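Getting a household through an election without losing the kitchen table
Gwenllian Gough
Updated 26th October

We live in Virkport, in a ward that has changed hands at every vote I can remember, so the parties love us. They love us through the letterbox, on the doorstep and, since June, on every screen in the house. What follows is how we keep the place habitable. Some of it is cleaning advice and some of it is about my brother-in-law.

The leaflets

Keep one shallow box by the front door and put everything political in it the moment it lands. If it travels as far as the kitchen it will be read aloud, and then you'll have cold soup. A shoebox lid works well. Once it's full, have one sitting with a cup of tea, take out whatever you want to keep, and recycle the rest.

Keep the ones with actual promises in them. I write the month on the corner in pencil and put them in the drawer with the takeaway menus, where they make interesting reading a year later. Ó Néill's people promised us a bus shelter in three consecutive leaflets, each with a slightly better drawing of it.

Glossy leaflets are hopeless for lighting the stove, lining a caddy or drying boots. They do make a decent template if you're cutting shelf liner, as they're stiff and you won't mind ruining them. Envelopes with a plastic window need the window torn out before they go in our paper bin, but councils differ, so look on the lid of yours.

Window posters

If you put one up, use a small dab of white tack at each corner and press it on to clean, dry glass. Sticky tape bakes on by a south-facing window and will outlast the government. Should you have ignored this, or inherited somebody else's enthusiasm for a Wosach ward by-election, here is the method:

Lay a cloth wrung out in hot soapy water over the tape and go and do something else.
Peel slowly from one corner, keeping it low to the glass.
Rub what's left with cooking oil on kitchen paper, wait, then rub again.
Wash off the oil with washing-up liquid and buff dry.

Keep the oil off painted frames. I have a greasy patch by the front room latch that dates from the last campaign but one.

A poster also tells every passing canvasser that you are either a friend or a project. If you want a quiet evening, take it down once you've voted.
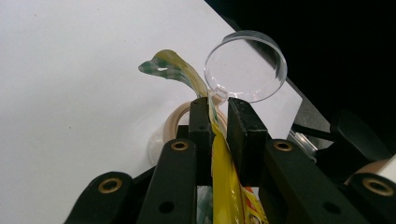

Taming the feeds

The posts are worse than the leaflets because they arrive during meals. A politician's account can post, reply to itself, be replied to, and be indignant about the replies before you have drained the potatoes. My rules are dull and they work.

Turn off notifications for every news and social app, and go and look when you choose to. The news is still there. It has generally got no better.

Mute words as well as accounts. I muted the name of every party leader and two adjectives, and my feed is now largely bread. Most apps bury the setting under privacy or content preferences, so give yourself a quiet quarter of an hour and make a note of where you found it.

Don't reply to a candidate when you're hungry. I have lost this one myself, over a post from the Hurkex campaign about parking permits, and I can still feel the heat coming up my neck. Type it in the notes app first. If it still seems brilliant after pudding, you may send it, but it won't.

If a child or a grandparent uses the shared tablet, sign out of your own account before handing it over. Ours "liked" an entire manifesto one rainy afternoon and we were invited to a fundraising supper.

The family group

I went away for four days in June and came back to 808 unread messages, nearly all of them on the subject of one post by one councillor. My brother-in-law had written a good share of them, some in capitals.

You can't win in a group chat. You can, however, start a second one. Ours is for lifts, birthdays and who has the big casserole, and politics goes in the other. Anybody who strays gets sent a picture of a casserole. Archive the political one so that it sinks out of sight, and visit it like you'd visit the tip: on purpose, and in old clothes.

Don't leave the group in a huff. It announces your departure to everyone and your mother-in-law will ring.

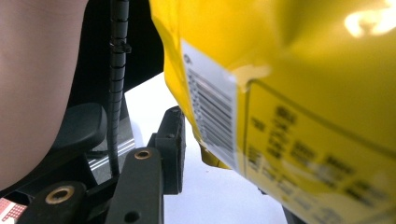
How do I stop campaign emails when I never signed up for them?

Start with the unsubscribe link at the bottom of the message, provided you recognise the sender. If they keep coming, write to the party and ask them to stop using your address for marketing, and keep a copy of what you sent. Petitions are the usual way in: a lot of them have a small box about keeping in touch, and it's worth reading before you press the button.

At the door

Canvassers are mostly damp and polite. If you don't want to talk, "I've made up my mind, thank you" gets you back to the cooker in one go. Telling them you're undecided will cost you your dinner, and they'll put it in their notes and come back with someone more senior.

Put anything that burns on the lowest ring before you answer. This is the only piece of advice here that I would have engraved. Rice can be taken off altogether with the lid on and will be all the better for the rest, which covers you for local issues, though perhaps not for foreign policy.

Should you enjoy an argument, have it on the step with the door pulled to behind you. It keeps the warmth in and the dog out of it.

Polling day

Put the card (or your passport, or whatever you're using for identification) in your coat pocket the night before. Check the polling place, as ours has moved from the school to the bowls club and back again.

Make something that can sit: a stew, a baked potato, a pan of dal. If you're staying up for the results, set out the biscuits in a bowl and put the packet away. I aim to be in bed after the first three declarations and have so far managed it once, when the power went off.

The leaflet box can go back to being a shoebox lid the morning after. Leave it by the door, though. There's a parish vacancy coming up.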